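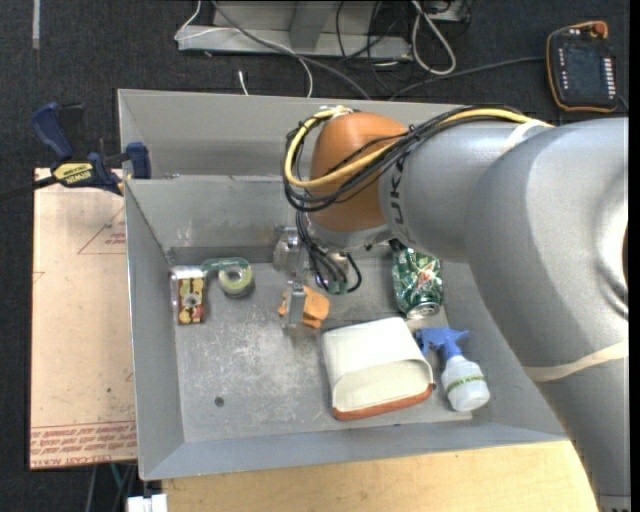 I ran the Enach half with Akosua Amegashie again, and this time we finished together. The course had 300 feet of climbing, most of it after mile nine. My legs held up until the last hill, then my left calf got tight and we walked to the water table. I wore my new singlet, the same orange as the round housing on that robotic arm, and Akosua said she could pick me out from the far side of the park.

We were 207th and 208th. I would like to go back in May, when the long loop is open.

Next up is the Brasenura 10K. I need new shoes before then and should do more hills.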